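3.2 Work surfaces and household tasks

The tasks were chosen from the list in Section 2 and cover two kinds of everyday work: washing up and handling soft goods. Both are done standing, at a counter or a table, and both need two hands for most of their length. We left out tasks done on the floor or at a bed, which Nanayakkara treats separately in the Drolville notes.

Washing up was broken into picking up the item, wiping the inside, wiping the outside, rinsing and setting down. Clear glass was kept in the set on purpose. A glass dish has to be turned while it is being wiped, and the hand that holds it must shift along the rim as the sponge moves. People differ in how they do this - some lay the dish flat in the sink, others stand it on its edge. We recorded both as the same step.

Soft goods gave more trouble in labeling. A fleece has no fixed shape, so "start of fold" was defined as the first moment an edge is lifted from the table. Smoothing by hand before that point was labeled as preparation. Under this rule the two Malten labelers agreed on all but 10 of the 816 steps they both marked.

Figure 3 shows one work area for each kind of task.

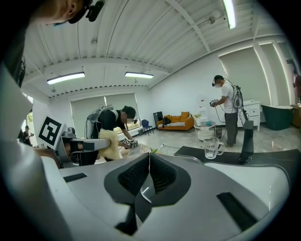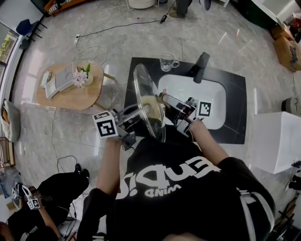
Figure 3. Soft goods at a work surface (first picture) and glassware at the sink (second picture).

Step lengths varied more by item than by person. Wiping the inside of a dish took longer than wiping the outside in nearly 700 cases, and the gap was widest for deep items with a narrow opening. Plates showed almost no gap. For the fleece items, preparation was often the longest step, and in the Unnithan set it was longer than the fold itself. We return to this in Section 4, where preparation is counted as part of the task.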